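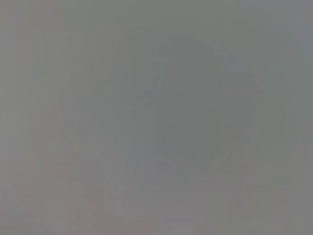 Grunow Table Supply is a wholesale supplier of drinkware, bowls, and beverage dispensers to hotels, schools, offices, and meeting centers. The company has its offices and warehouse in Pukeck and serves customers who set out water, juice, and coffee for groups every working day. Our catalog is deliberately narrow in its colors. Medium grays with a faint green or blue cast, of the kind seen at the top of this page, form the greater part of it, together with cream, white, clear glass, and pale wood. A customer who bought mugs from us several years ago should be able to add to the set without replacing it.

Our history

The company began as a repair and replacement service for dispenser parts. Customers would send in a leaking spigot or a cracked lid and receive a matching part by return mail. Many of them asked where a complete dispenser could be bought with the assurance that parts would stay available, and the catalog grew out of those requests. Mugs and bowls were added later, followed by serving trays. The parts counter is still open and continues to handle orders for dispensers sold by other suppliers, provided that the fitting is one we can measure.

In September 2020 the company took over the stock and molds of Þrastardóttir Ceramics, a small maker of glazed mugs and bowls. The Þrastardóttir name remains on the base of every piece made from those molds. The Grunow team today numbers 25 employees across sales, purchasing, parts, and the warehouse.

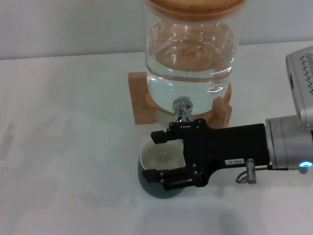

Photo: Grunow Table Supply

Beverage dispensers

A dispenser for self-service has to allow a cup or a small bowl to stand or be held under the spigot without tipping. For this reason we pay close attention to the stand. A wooden stand with a curved ring keeps a round glass vessel from shifting, and the supports on either side carry the weight of a full fill. Stand, lid, vessel, and spigot are each listed under a separate part number so that one damaged piece does not mean the loss of the whole set.

We carry seven dispenser models in the Wunen line. All are clear glass, which lets serving staff see the water level from across a room and refill in good time. Spigots are metal with a lever handle. Each Wunen dispenser is filled with water and left to stand for 45 minutes at our Pukeck warehouse before it is packed -- the washer is then checked by hand and the spigot is opened and closed several times. Units that show any drip are returned to the parts bench.

Care instructions are enclosed with every order. Wooden lids and stands should be wiped with a damp cloth and dried at once, and should not be placed in a dishwasher. Glass vessels may be washed by hand in warm water with mild soap. The spigot should be removed for cleaning once a week where juice is served. 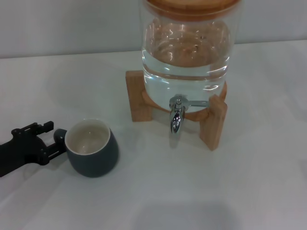
Slate-gray mug with a cream interior, set beside a glass dispenser with a wooden lid.

Mugs and bowls

Our mugs are short and wide enough to fit beneath a dispenser spigot on a low stand. Glazed ceramic is the standard material. A light interior is offered with the darker exteriors, as many customers have told us that they prefer to see at a glance whether a mug is clean. Matte exterior glazes can pick up marks from metal racks, and we advise the use of coated racks for storage.

Small round bowls are sold in the same range of colors. They are used for soup, fruit, and desserts, and stack in sets of seven in our divided cartons.

Service to our customers

Orders are accepted from businesses, schools, and public institutions. New customers may request a sample set consisting of one mug, one bowl, and a color card. The sample set is sent without charge and need not be returned. Replacement parts may be ordered singly, and no minimum applies to them.

The warehouse closes for stock count during the last week of June each year. Parts orders received in that week are shipped when the count is complete -- customers with events planned for early summer are asked to order ahead. The showroom in Pukeck is open by appointment, and visitors are welcome to bring a lid, spigot, or stand that they wish to match.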